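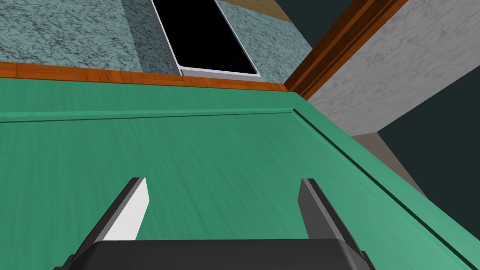
Kisdale, 28 September 2018

Hi all,

I've been meaning to answer the plum question since it came through the list, and then we had the end of the Clastolau picking and I didn't sit down for two weeks straight. So apologies to whoever runs the stall on the Rissanen road, you've probably sold (or eaten) half of what you were asking about by now. I'm putting the original underneath in pieces so people who joined since can follow along.

> We have more late plums than we can sell at the stall and the
> wholesale price at Jedard looks awful this year. Is anybody
> getting a better number somewhere else? I don't know if I should
> haul them or just leave them on the trees.

Please don't leave them on the trees! I know the Jedard number looks bad, and I had the same reaction when I saw the board, but you have to look at which grade they're quoting. The one at the top is for mixed fruit in bulk bins, the stuff that goes to juice and jam. If yours are the big dark ones and you've picked them by hand, you should be asking for the table price, and they won't offer it unless you ask. I took in a small load the week before last, said the words "table fruit" before I even had the tailgate down, and the fellow went and got the other sheet.

What I got was 20 percent over the bulk figure. I won't pretend that's a fortune. It paid the gas and the boxes and left enough that I'd do it again, and I did do it again, on the second run, when they were a bit fussier about stems. Leave the stems on, by the way. Everybody's plums without stems went straight over to the bulk side and there was no arguing.

> Also what are people using for boxes? The waxed ones have gone up
> so much that I'm thinking of going back to wooden lugs.

I went back to wooden lugs two seasons ago and I love them, but they're heavy, and the Jedard people weigh the whole thing and take off a flat amount for the box. If your lugs are heavier than the flat amount you come out ahead, and if they get damp overnight you come out further ahead, and I suspect they know all this perfectly well because this year they started setting one empty on the scale first. So bring an empty. If you don't have one along they guess, and the guess goes their way.

For the Kisdale Saturday-type crowd (you know what I mean, the folks who come out for one bag and a chat) I just use paper quart baskets. Plums sit nicely in those and you can see all of them, which people like. I had two sizes last year and it only made trouble with the prices, so now it's quarts and that's it.

> The buyer from Clastolau said he'd take everything at one price if
> I sign for next year too. Has anybody done that?

Yes, me, and I have mixed feelings. Good part first: it's one truck, he brings his own bins, and I had the check before the fruit was off the property. We shipped 3,373 pounds that way and I didn't have to drive any of it anywhere. With my back, that's worth something.

The bad part is that the price for next year is set now, and now is when everybody has plums. If there's a frost in the spring and the crop is short, the price at Jedard goes up like a rocket and you're stuck watching it from the porch. My neighbors on the hill signed one of these a while ago, had a light crop, and still had to hand over every last box at the old figure. They were pretty sore about it and I don't blame them.

What I ended up doing was signing for the lower block only and keeping the upper one loose. He grumbled and then said fine. So ask! The paper looks very printed and official but he had a pen with him and he crossed things out for me without much fuss. Make sure you both put your initials next to whatever gets crossed out. And read the bit on the back about splits. Mine said he could refuse a bin with more than 13 percent split fruit, and after a rain that's nothing, you can hit that by lunchtime. I'd push on that one harder than on the price.

> Last thing, does it make any sense to dry them? My mother-in-law
> says there's money in it.

There's some money in it and an awful lot of pitting. I dry the ones that are too soft to travel, in the rack over the stove mostly, and roughly speaking you give up four or five pounds of fresh to get one of dried. They sell best in February, when people are sick of apples and there's nothing else local on the table. I wouldn't plan a whole crop around it. But if you've got soft ones and a rainy evening, sure, and your mother-in-law can help with the pitting.

One warning, let them cool all the way before you bag them. I lost a good batch to mold that way and it was a whole winter's worth of snacking.

A couple of other things while I'm typing. The Rissanen packing shed is still taking pears, but they want a call first, and mornings are better. They're also short of pallets, so if you have any stacked up behind the barn they'll swap you for used boxes – decent ones, I took a pile. And the apple prices on the Jedard board don't mean much yet, it's all early fruit and small lots, so I wouldn't lose any sleep over those until the keepers start coming in.

Does anybody have a line on quince? I have a customer who asks me every single fall and every single fall I say I'll look into it. She'd take a bushel, maybe more. I'd pay the going rate if I knew what the going rate was – I've seen it asked at three different prices and two of them looked made up to me. Reply to the list if you know, or straight to me if you'd like to sell me some.

Back out to the ladders,

the plum and pear place on the Kisdale side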